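Hand-held gripper trials: what we learned with soft and thin materials

By Lahcen Belhaj

Apr 6, 2018

In the last issue we promised a report about the two finger sets for the hand-held gripper, the Lekholm and the Savari. Now the first round is complete, with 132 grasps for each set, and we can share the results with our readers.

The task was simple to explain: take one sheet of thin material from a flat place, lift it, hold it and put it down again. In the workshop both sets did this well. For this reason Tarek Abdel Hamid proposed to continue the trial in a home, on a bed and on a woven mat, where the surface gives way under the fingertips.

On the mat the difference became clear. The Lekholm fingers lost the sheet 9 times, mostly at the moment of closing. The Savari fingers lost it 31 times, and they often took a fold of the blanket together with the sheet. We think the stiffness of the tip is the cause, but we did not measure it yet.

One more remark is for the operators. When the sheet is crumpled, please approach it from the side and close slowly. A fast closing pushes the material away, and the operator must start again.

The next round will use the Balell controller, with a lower closing force. We plan 200 grasps for each set and hope to publish the complete table in August. Readers who wish to compare their own fingers are welcome to write to us.

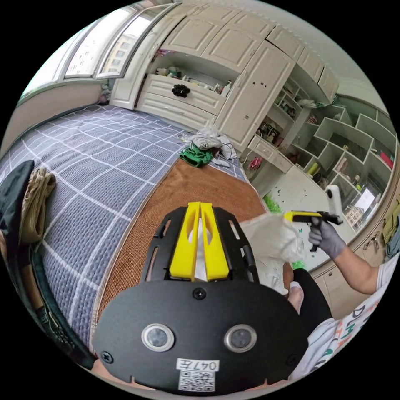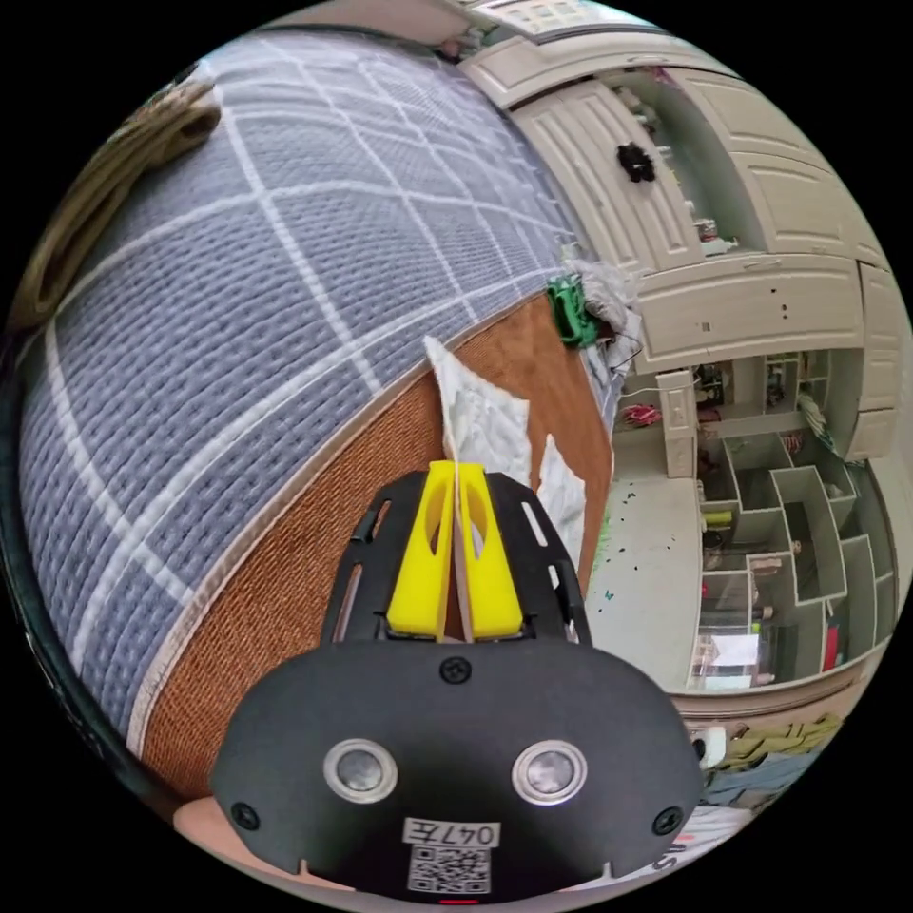
Yellow fingers and crumpled white material, on the bed with the woven mat.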